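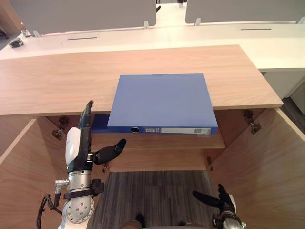 Written rules for shelf and cabinet tasks

Filed under: Robots, Standards, Notes to self

Search this blog Enter keywords Go

I have been rewriting our house rules for manipulation inside furniture. The old version, which Didier Caron and I put together in March, was written for open tabletops and ran to a page and a half. It had one line on enclosed spaces: "avoid collisions." That is a wish, and you cannot audit it.

The new section is called Pester, after the script that nags operators when a field is left blank. Current text, with my comments.

1. The opening is part of the workspace. Side panels, top board, hinges and brackets are modeled as obstacles before the first run. Hinges get their own volumes. We used to fold them into the panel, and a finger would pass the check and still catch a screw head.

2. One hand works, one hand holds station. The idle gripper has a declared parking pose and stays in it until the working hand has cleared the front edge of the shelf. Two-handed pulls are allowed, but they are a separate task with a separate sheet.

3. Binders start spine out. The finger hole is the preferred contact, the spine edges are the fallback. No contact on the label strip. Labels lift at the corners after enough handling, and then the barcode reader fails and someone blames the reader.

4. Overhang is recorded. If an item sticks out past the board above it, write down how far before the run. Anatole Bodin wanted a fixed overhang for every trial. I disagree. Real shelves are untidy, and a policy tuned on one overhang learns one overhang. Log it and let it vary.

5. Speed inside the opening is capped at 99 mm/s at the fingertip. Outside it, 453 mm/s. The second figure looks odd because it came from a stopping-distance test and was never rounded. I have left it alone.

6. Cables are checked at full reach. A loop that hangs clear with the arm retracted can snag on a side panel once the wrist is inside. Run the longest reach by hand first, watching the cable and ignoring the fingers.

7. An aborted run is still a run. It keeps its number and gets a reason code. Grurngate deleted its aborts for most of a year and ended up with 2,000 clean records that said very little about failure.

Open items. We have no rule for a second folder tucked behind the target. Didier's draft says to remove it, mine says to note it and continue. I also want a limit on sessions between fingertip inspections. The current number is 600 grasps – inherited from the Hakik rig, which used softer pads, so it probably needs to come down.

Revision two goes up once the folder question is settled. Corrections by email, please, with the rule number in the subject line.

Recent posts
Parking poses for two arms
Reason codes, revised list
Carré test shelf: drawings and errata
Why the tabletop sheet stays at one page and a half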